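Buscar en los archivos de la lista Buscar Búsqueda avanzada

Re: [cafe-en-casa] ¿Molinillo manual o eléctrico?
21 de noviembre de 2021
Por Efe Yusuf

Hola a todos, perdonad el retraso, que llevo una semana de locos y tenía el correo sin abrir.

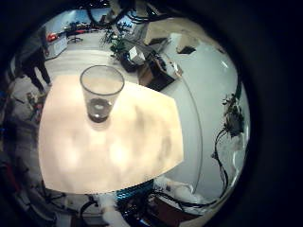
A ver, lo del molinillo. Yo estuve con uno manual desde mayo hasta hace nada y le tengo cariño, pero cuando vienen mis cuñados y hay que moler para cinco se me quita el cariño de golpe. Para una taza por la mañana, perfecto: pones la radio, le das a la manivela y ya está. Para una cafetera italiana grande, ni loco.

El mensaje de antes decía:

> Estoy entre el Imholm manual y el Forkenus eléctrico. Del eléctrico me
> preocupa el ruido, porque vivo en un piso con paredes de papel y entro
> a trabajar tempranísimo. ¿Alguien ha tenido los dos? Y otra cosa,
> ¿merece la pena comprar el café en grano en Benítez o me sale igual
> el del súper?

He tenido los dos, así que te cuento. El Forkenus suena, para qué te voy a engañar, pero son 18 segundos y se acabó. Yo lo pongo encima de un paño de cocina doblado y la vibración baja muchísimo. Mi vecina de abajo no se ha quejado nunca (¡y se queja hasta de las persianas!). Eso sí, límpialo cada 2 semanas con un pincel seco, que los restos se ponen rancios y luego todo sabe a cartón.

El Imholm muele más parejo en fino, eso lo reconozco. Pero el ajuste se mueve solo – al menos el mío – y acabas contando clics medio dormido. Si te decides por ese, hazle una marquita con rotulador en la rueda y te ahorras disgustos.

En cuanto a Benítez, para mí sí merece la pena, sobre todo la mezcla de la casa. Pide que te pongan la fecha de tueste en la bolsa, que a veces se les olvida. El del súper lo uso para el café con hielo en verano, y tan contento.

Ah, y para quien preguntaba por el agua: con la de aquí, que es durísima, noté más cambio al poner una jarra con filtro que al cambiar de molinillo. Yo empezaría por ahí antes de gastarme el dinero en otra cosa.

¿Alguien ha probado a congelar el grano en bolsitas? Me lo recomendaron y no me atrevo – me da miedo la humedad al sacarlo.

Un abrazo,
Efe

Contacto con los moderadores | © 2021 Lista Café en Casa | Volver arriba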